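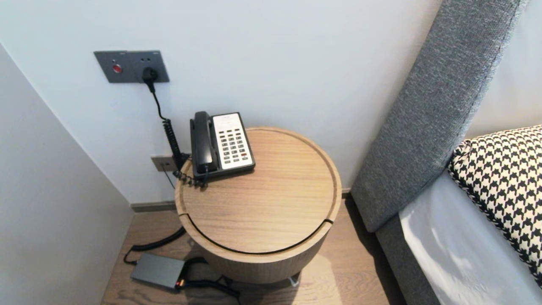
# Recording bedside episodes for the Tidow set

Use these steps when you collect demonstrations in the bedroom corner. They replace the March notes. Aleksi Savolainen wrote the first draft and Rónán Moynihan added the part on cables.

The set needs 287 episodes from this room. Plan on 30 per session, then stop and copy the data off before you do any more.

## Before you start

1. Check that both cameras, head and wrist, are writing to the same session folder.
2. Wipe the wrist lens with a dry cloth.
3. Put the phone handset in its cradle.
4. Write down whether the drawer starts open or closed. The Studham loader reads this from the session note, and a blank field drops the whole session.
5. Close the gripper fully and zero it. 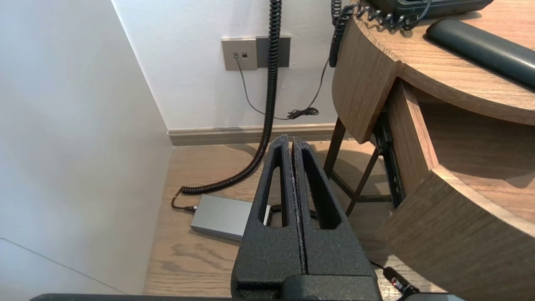

Cables cause most of the rejected episodes. The coiled cords can catch on a finger when the arm comes in low near the wall, so approach from the room side and keep the wrist above the cord until you are past it. If a finger does catch, stop the arm, free the cord by hand, and mark the episode as failed. Don't delete it. Failed episodes go in their own folder and we use them later.

Leave the cords where they fall between episodes. We want the model to see them lying in different ways.

## Recording an episode

- Start from the home pose and wait for the tone.
- Move at a steady pace. Pauses longer than 6 seconds get trimmed, and the trim sometimes takes the grasp with it.
- Do one task per episode. Opening the drawer and lifting the handset are two episodes.
- Return to the home pose before you press stop.

Change one thing after each episode: the drawer opening, the angle of the phone, or the room light. Record the change in the note.

## After the session

Run the checker on the session folder. It compares the two video streams and lists any episode where they drift apart. At Madthorpe we lost 61 episodes to drift before anyone ran it, so run it the same day.

Copy the clean episodes to the Lindqvist drive and leave the originals in place until Rónán has confirmed the copy.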